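Jaw Fault Stops Box Folding Work at Histedholm

August 22, 2022

The packing project Aline in Histedholm has paused part of its work after a fault was found in its hand-held grippers. The company Flakico, which runs the project, informed its partners of this in a short notice.

According to the notice, the jaw of one gripper did not open when the operator released it. A cardboard box was crushed and the operator's finger was pinched lightly. There was no need for medical help.

Flakico then checked all recordings made with the same pair since March. In 178 of 2000 recordings the jaw closed later than the operator's hand – a delay that is too small to notice during the work, but large enough to spoil the data. These recordings will not be used to train the packing robot.

The company suspects a worn spring and will now replace this part after every 500 recordings. Before, the limit was 700. Operators are also asked to stop at once if a jaw feels stiff, and to keep their fingers away from it until the cable is unplugged.

Work with the other grippers continues as planned.
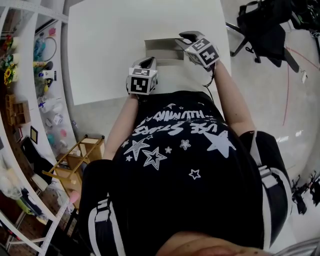
Handling a cardboard box with two hand-held grippers.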